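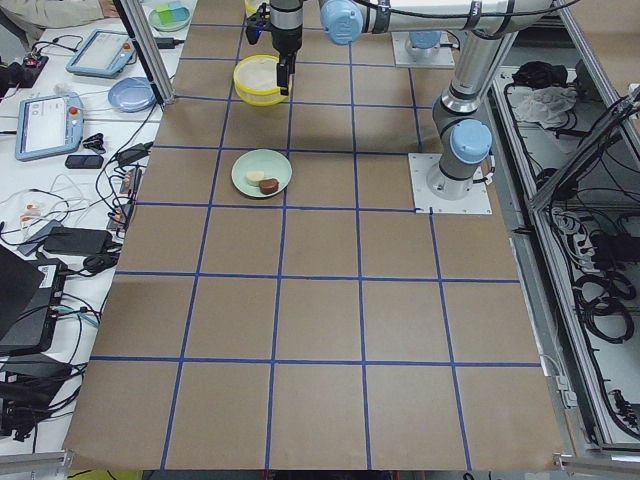

Showing the Arm a Task: Questions We Get at Lesura

Before your first session

Do I need to know how to program?
No. You move the arm through the task yourself and the software records it. You should be able to start and stop a recording, name a folder and read an error message on the pendant. That takes one morning to learn.

What is the difference between hand guiding and remote control?
With hand guiding you hold the arm by the wrist and push it where you want it to go. With remote control you stand or sit away from the table and steer with a hand controller. We record both, but never in the same set. Pick one before you start and write it on the session sheet.

Which one should I pick?
Hand guiding is easier to learn and gives you a better feel for contact with a plate or bowl. The drawback is that your own arms end up in the camera view, which can be a problem if the model learns from video. Remote control keeps you out of the way. It is slower at first, and most people overshoot when they lower the gripper. If your task is picking food pieces up from a plate or moving things in and out of a bowl, we suggest remote control.

Why is there tape on the table?
The blue lines split the brown paper into squares so you can vary where things start. The session sheet gives a square for each object. Put the object there by eye, and don't line it up perfectly. A plate that sits across a line is fine. Don't peel or straighten the tape, even if it looks crooked, until the whole set is finished.

There are two arms. Do I use both?
Only if your task sheet says so. For one-arm tasks, park the other arm at the far end and leave it there. Each arm has its own pendant. Check which one you are holding before you press anything but the stop button. If something looks wrong, press the red stop on either pendant, or both.
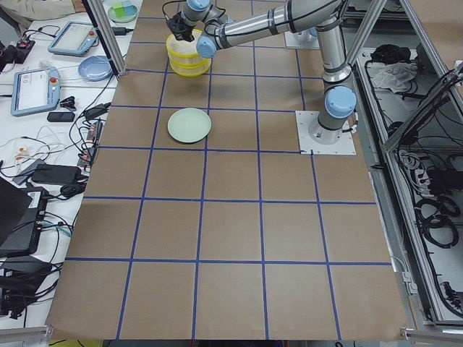 RECORDING

How many times do I have to show the same task?
Our usual set is 200 recordings for one task with one group of objects. A simple pick may need fewer. Anything with stacked or nested containers tends to need all of them, as the gripper has to come down straight and the rim leaves little room for error.

How long should one recording be?
As long as the task takes at a steady pace. Most of ours are 11 seconds or so once people have had practice. Long pauses are worse than slow movement – the model can learn the pause as part of the job.

I made a mistake halfway through. Do I start over?
If you dropped the object, stop, mark the recording as failed and reset. If you missed the grip and then got it on the second try, keep it and tag it "retry." We want a few of those. Do not delete anything yourself.

Can I move the plate between recordings?
Yes, and you should. Change the square after every 6 recordings, following the order on the sheet. Keep everything inside reach of the arm. The squares nearest the front edge are out of bounds for the tall containers.

Where do I put my phone, cup and laptop?
On the white desk. Nothing goes on the brown paper except the objects for your task. 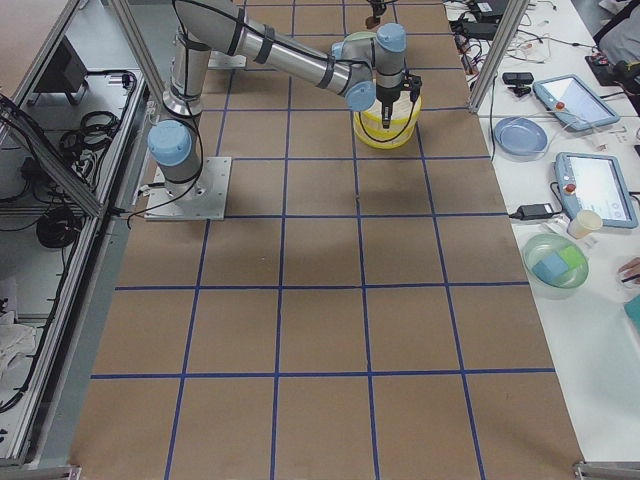
Gráinne Ní Mhurchú writes: I would add that people should watch the gripper fingers and ignore the screen. I spent most of January looking at the pendant while I steered, and my recordings were jerky. Once I kept my eyes on the rim of the bowl they got a lot smoother.

We agree, and the Kallio training sheet now says the same.

AFTER THE SESSION

When is a set good enough to train on?
We look for 95 percent of recordings marked complete, with retries counted as complete. Below that, the set goes back to you with notes.

What happens to my recordings?
They are copied to the Ollden server overnight and checked the next day for missing frames and bad joint readings. You will get a short list of any that need to be redone.

The arm does the task, but not the way I showed it. Is that normal?
Small differences are normal. If it goes for the wrong side of the plate every time, look at your starting squares first. A set with most of the plates on one side will teach it to favor that side.

Who do I ask if the controller loses connection?
Uriel Carrillo. Press stop, leave the arm where it is and note the recording number before you go looking for him.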